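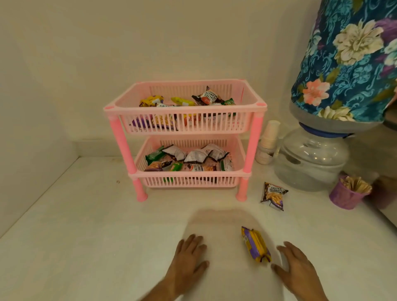
Break room restocking now that the line is automated?
Posted in: Shop Floor & Office Talk

pinkladle
Long one, sorry. I look after the snack counter at our packing site, on top of my real job in dispatch. Since Gratari put the new palletizing cells in last August, our late shift went from 20 people to 12, and the old lunch bell is gone. People eat when their cell is running clean, so the counter gets picked at all night long and I'm forever putting packets back in the baskets. Management now wants to swap the whole thing for a Clanditz vending unit that reorders by itself. Has anyone been through this? I'm fond of our little counter and I'd like to hear both sides before I make a fuss.

dockside_ron
We got one in spring. Works fine, never out of chips, takes a card. But folks used to stand and talk by the counter, and now they tap and walk off. With the cells running you can go a whole shift without a real conversation, so I'd fight for the baskets.

mbhat
Meenakshi Bhat here, I run nights at Candham. I'll disagree with Ron, kindly. Restocking was always "somebody's little extra" and it always landed on the same two women. When the machine took it over they got their breaks back. The talking moved to the tables and we're all still friends.

pinkladle
That's fair, and a bit close to home! I do it by hand, one packet at a time, peanuts wherever they fit, and it eats most of my Saturday break. I suppose I never counted it as work.

fung_fan
Ask who gets the hours. When Fung automated our labeling they said 400 hours a year would go to training. We saw maybe 70. Get it in writing, even for something as small as snacks.

dockside_ron
Meenakshi, point taken about who ends up doing it. Could you rota it though? Two people, ten minutes, paid - that's still cheaper than leasing a machine.

mbhat
We tried a rota. It lasted until the first busy week, but your crew may be nicer than mine :)

pinkladle
Thank you all, this is so helpful. I'm going to ask for paid restocking time first and see what they say about the vending unit after that. The water and the paper cups stay on the counter either way, I've already been promised that much.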